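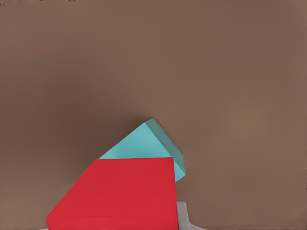

Wrist camera loses the rear block during approach
Simulation and Perception board

stivow_k
30/08/2023
Stacking task in sim, red block onto the turquoise one. The pose estimator runs on the wrist camera at 15 Hz and feeds the grasp planner. Position is fine for both blocks while the arm is high. Once the fingers are down beside the red block, the yaw on the turquoise one starts jumping by nearly 5 degrees between updates. The block isn't moving, I checked it against ground truth. The place pose is computed from the latest estimate, so the stack ends up crooked. Is this a filter problem or am I asking too much of the estimator?

pughline
What are you fitting to? With the red one in front you only get the top face and a bit of the darker side of the turquoise block. The bottom is hidden. If your fit uses all the corners it will make up the ones it can't see.

stivow_k
Full box model, all eight corners, PnP on the predicted keypoints. No visibility weighting.

pughline
Then start there. Drop any keypoint under a confidence threshold before PnP. The corner pointing up the image is clean and so is the crease between the light and dark faces. Those should hold the yaw well enough.

plisdale2
I disagree. You can tune that for days. Latch the turquoise pose at the pre-grasp height, when both blocks are in full view, and stop updating it. Nothing in the task moves it.

pughline
Until the fingers bump it on the way down. With the blocks this close together I wouldn't assume they don't.

plisdale2
Then check for contact. It's a simulator, contacts are free.

stivow_k
They're free in sim. This policy is supposed to go onto a real arm in November and I don't want to lean on contact flags I won't have there.

brestomia
Also look at your segmentation. The surface is one flat brown with no texture, so the network never has to deal with clutter in training. We had a similar setup and the masks got worse near the gripper, because the light gray fingers only show up at the bottom border and were rare in the data. Randomize the table and render more close views.

stivow_k
Ran 175 episodes with the confidence threshold and no other changes. Yaw jitter is down to 2 degrees. Still some crooked stacks, mostly when the turquoise block starts far off square to the red one.

plisdale2
And with the latch?

stivow_k
Haven't run it alone. Next I'm trying both: latch at pre-grasp, and only accept a new pose if enough keypoints pass and they disagree with the latched one for several updates in a row.

pughline
That seems reasonable. Log the rejected poses too, you'll want them when you set the limit.

plisdale2
I'd still run the plain latch as a baseline first.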